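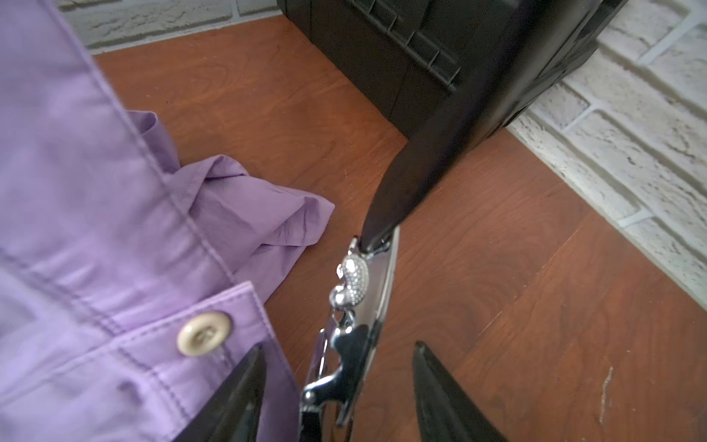
Slide 1: Gripper at a shirt cuff, wood tabletop

Speaker notes – Buying your first clothes-handling arm
Grollura planning day, Aug 8, 2022
Slot is 39 minutes with questions. Leave slide 1 up while people find seats.

OPEN
Start with the button. Ask the room who has tried to get a machine to deal with a cuff. Wait for hands, there are always a couple. Then say what I love about this stuff: a shirt never lies the same way twice, and a budget for handling shirts has to start from there. Folds, seams, buttons, sleeves bunched up on themselves. If your plan was written by someone thinking of boxes, go back and write it again with a real shirt on the table.

Say early that I'm not selling anything. We run Zadness arms on one line and we looked hard at Nair for the next one. I'd be happy with either.

THE BIG NUMBER AND THE SMALL ONES
People come in with the price of the arm in their heads. Fine, write it at the top of the sheet. Then leave a lot of room under it!
Lines we missed on our first sheet:
– finger tips, spares of
– table and whatever covers it
– mounting rails and fasteners
– cables, and cable ties (laugh here, but we spent real money)
– time for the person who sets it up each morning
– a second camera, in case the first one is out for repair

Our first-year small parts came to 857 dollars. Let that sit for a second. It isn't a scary number, but it was zero on the sheet, and every order had to go up the chain by itself. 18 separate purchase requests. Put one line in for small parts and get it signed once.

Go to slide 2.

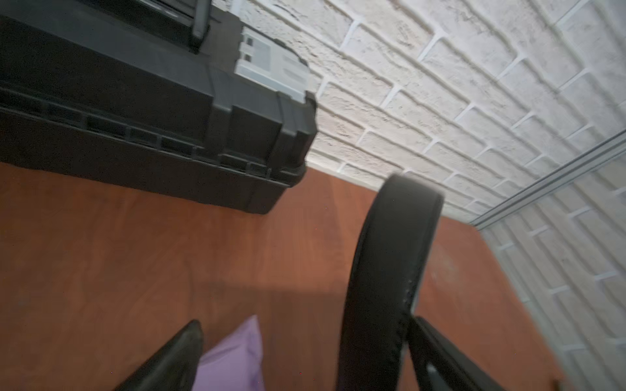 Slide 2: Black toolbox at the back of the table, latch panel at the right end

SPACE COSTS MONEY TOO
Talk about where things live. A toolbox on the table is handy – you want the hex keys right there – and it also takes up table that the arm could be using. Decide which you want before you order the table. We went one size up after the first month and I wish we'd done it at the start.

Walls the same. Measure to the wall with the gripper open, then do it again with the wrist turned. The drawing in the quote usually shows the arm standing up straight looking handsome. It won't spend its day like that.

Mention Orumura here: that was our name for the pilot. 147 garments in the first batch, shirts mostly, all bought secondhand. Great way to spend a little money. You get stiff cotton and limp cotton, linings, belts still in the loops, stripes and trims, every kind of button. Budget for a pile like that before you budget for software. If somebody asks whether new stock would do: partly, but worn clothes fold differently and you want both.

Check time. Should be about halfway. If running long, skip the lease part and go straight to surfaces.

LEASE OR BUY
Short version. Lease if you don't know your garment mix yet. Buy if you do. We leased the first and bought the second, and I'd do it in that order again. Ask the supplier what happens to fingers you've worn down when the lease ends. Get it in writing. Zadness had an answer ready, Nair needed a few days, both were fair.

SURFACES
My favorite part, don't rush it. A wood-grain top looks warm and friendly and it shows every mark. Pale scratches, loops and zigzags, little white flecks. Thin cloth lies flat on the table, so the tips have to go right down to it. Treat the tabletop as something you use up, like tape or printer paper. 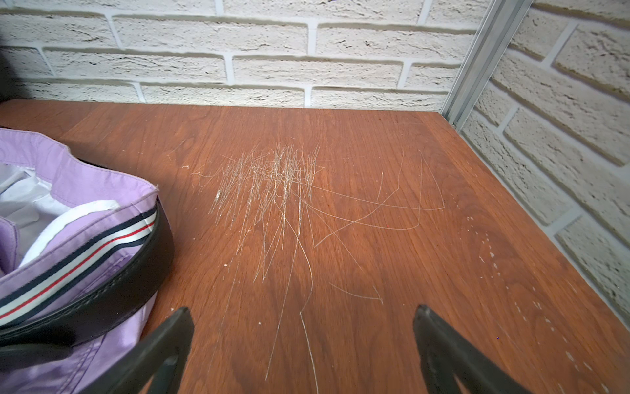

So what do you write on the sheet? One spare top per table, ordered along with the first so the color matches, if you care about color. A thin mat to try under the thinnest cloth. Fingers with a softer tip, at least one set, to compare. And an hour a month for someone to look at the table and the tips together and write down what they see. We skipped that hour until November and then had no record to show when we asked for new tops.

Question that always comes: why not put a thick pad down and be done? Try it, pads are cheap. Ours made the collar pick harder and the trouser pick easier, and we ended up swapping pads by job. That's a time cost, so it goes on the sheet as well.

HANDOUT
Blank budget sheet is on the chairs. Ask everyone to fill in the small parts line before they leave, even if it's a guess. Then take questions, lease questions first if I skipped that part.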